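November 2023

The heat pump man came back, or rather a different one did, with the same folder. Demberg must have printed thousands of them. Same smiling couple on the front in the same thick socks. I let him in because it was raining and then had to listen for most of an hour.

According to the folder we would save 872 pounds a year. I asked how they had got to such an exact number when they had never seen one of our bills. He said it came from the model. I asked what the model thought we were paying now and he turned a few pages and said it would be in the full survey. The full survey costs 67 pounds, refundable if we go ahead, so it's a deposit with another name on it.

I'm not against the things. The house is cold, the boiler bangs, and I would happily be shot of the gas. What I can't stand is being told it will be easy. He said the radiators would "probably be fine". The one in the back bedroom has never been fine in its life. He put his hand on it, said "good size", and wrote something down. Then he looked at the loft hatch from the landing and didn't ask to go up.

Holness, who did the quote in June, said the opposite about nearly everything. New radiators throughout, thicker pipes, a tank where the airing cupboard is, and they wouldn't touch it until the loft was done. Much dearer, and gloomier company, but at least he went up the ladder and came down filthy. I believed more of it, though I notice I tend to believe people who give me bad news, and that may be just as daft.

Read the Flevlow leaflet again after tea. It's the add-on, a sort of clever valve that "learns your warmth". Another 500 pounds. I can't find one sentence in it saying what it does that I couldn't do by getting up and turning a knob. There is a graph with no numbers up the side.

Spread both quotes out on the table and tried to set them against each other, line by line, in pencil. It can't be done. One counts the tank as equipment and the other as labour, and one has left out the electrics altogether and calls them "by others". What others?
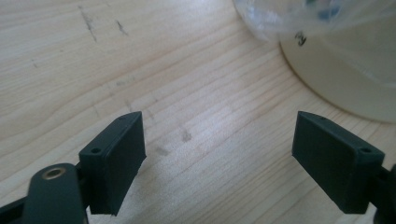

Gave up at the electrics and rang the Bélanger place to ask if they would just look at the boiler. They can come in 5 weeks. The girl on the phone said banging is usually sludge and a flush often sorts it, then said she couldn't promise, and I liked her better than anyone I've spoken to on the subject all year. No folder, either.

So another winter of gas, I think. Almost certain the grant will change again before spring, and whoever is selling will say we should have signed now. They said that in June as well — the last few places, prices going up — and the price in the new folder is lower.

Must measure the loft insulation before they come. Must find the tape. Two jumpers tonight and the hot water bottle.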